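Melt Flow and the Choice of Moulding Grade

The melt flow rate of a thermoplastic indicates how readily the material moves when heated and placed under load. It is among the first values printed on a supplier's data sheet, and it has a direct bearing on cycle time, wall thickness and the finish of the moulded part.

A grade with a high flow rate fills thin sections quickly and at lower pressure. Its polymer chains are generally shorter, however, and the finished article may be less resistant to impact. A low flow rate usually points to longer chains and a tougher product, at the cost of higher injection pressure and slower filling.

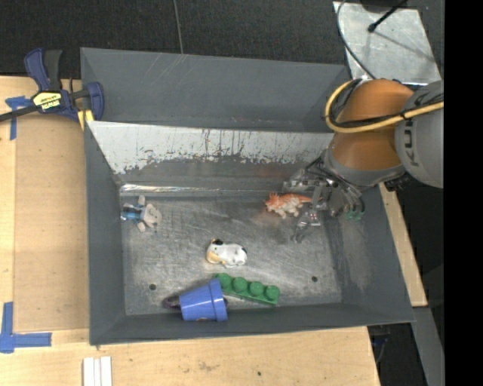
Purchasing departments should also consider the variation between batches. At its Fustitz works, the moulding firm Graretti reviewed 1,043 deliveries of polypropylene and found that 29 fell outside the agreed limits. Each had been supplied with a valid certificate. The firm now tests a sample from every delivery before the material is released to the dryers.

Reground material requires separate attention. Repeated heating breaks down the chains, and the flow rate rises with every pass through the machine. Semwal, a compounder of recycled grades, blends its regrind in lots of 500 kilograms and records a flow value for each lot.

Test conditions must be stated in full. Results obtained at different temperatures or under different loads cannot be compared directly, and moisture in nylon or polyester will distort the reading. Samples of these materials should be dried according to the supplier's instructions and tested without delay.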